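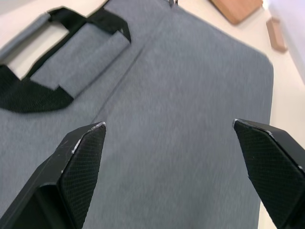 The grey bag, handle end

Re: [lightpack] One bag for Bolgate or two?

On 2 May 2023 Jade Doucette wrote:

> Hi all, I've got seven nights in Bolgate next month, work for the first
> three days and then walking. Train there, bus from Prarnham, no car at
> the other end. I need the laptop for the work bit and after that it's
> dead weight. Do people put a laptop sleeve inside the big rucksack or
> carry a slim bag separately? I tried both round the house and hated
> both. Also how many shirts, realistically? And is the bus as bad as
> everyone makes out?
>
> Jade

Jade, quick one as I'm out of the door shortly, will try and take these in order.

Two bags. I know the list line is one bag always and I'll get told off. But I did nearly the same trip in April, work then walking, and the laptop in the rucksack drove me mad. Every time I wanted it, on the train, at the desk, in the cafe, the whole lot had to come out first. Boots on the seat, socks on the table, woman opposite not impressed.

So now it's rucksack on the back, slim bag in the hand. Slim means slim though. Laptop, charger, notebook, pen, ticket. The minute you put a jumper in it you have two big bags and you've lost the argument.

Weight - my old padded thing was around 700 g empty, which is silly when you think how long we all spend arguing about toothbrushes. Soft fabric is fine. You're putting it on a luggage rack, not throwing it off a cliff. What I would look at is the handle. Pick it up by the handle with the laptop in and walk round the block, dont just do it in the kitchen. Mine dug into my fingers after ten minutes and I'd never have known from the shop. 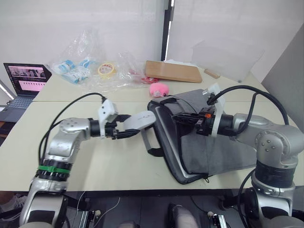
Shirts. Three for the lot. One on, one clean, one drying. Merino if you can stand the price, otherwise any thin synthetic that doesn't hang on to the smell. Wash in the basin, roll in the towel, stand on the towel. The place I stayed had a heated rail which did socks overnight but not the waistband of my trousers, so ask what they've got. One smarter thing for the work days and wear it on the train so it isn't in the bag at all. Cardigan over the top. People in meetings only see the top half anyway.

Shoes - wear the boots, pack the light pair. Always. I forgot this once and carried boots the length of Prarnham station on a bit of string.

The bus. Not as bad as made out but not good. It leaves from the far side of the station, past the bike racks, and the stop has no shelter. 20 minutes to Bolgate if it's quiet, a fair bit more when the schools come out. Driver will make you put the rucksack in the rack at the front so keep the slim bag on your lap, another reason to have it seperate. Sit on the left for the view over the reservoir.

Now the laptop after day three. This is the bit I'd think hardest about. Options as I see it:

Leave it at the office and pick it up on the way back. Only works if you're going back that way and someone's in.

Leave it at the guesthouse. I did this, they put it in a cupboard behind the desk, no fuss, no charge. Ring first.

Post it home. No. Please don't.

Carry it. If you must, flat against your back, inside the rucksack, spare clothes in front of it, and the slim bag folded down the side. It'll be on your mind every time you sit on a rock.

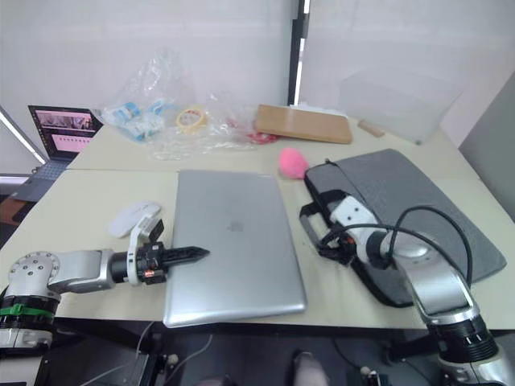
Laptop, lid down

Food - the Maurya does a good dal and they'll fill a box for the next day's walk if you ask when you order. Shop in Bolgate shuts early so get your oats and tea bags in Prarnham.

Someone on here was keen on the Inura packing cubes, was it the long thin ones? I had a go with a friend's and thought they were just more zips. Happy to be argued with. A carrier bag for dirty stuff and a drawstring one for clean does me.

Waterproof goes at the very top. Not the lid pocket, the top. It will rain at the bus stop.

Got to go, train. Can send my full list tonight if it's any use, it's on the back of an envelope so will need typing up. Which guesthouse are you in?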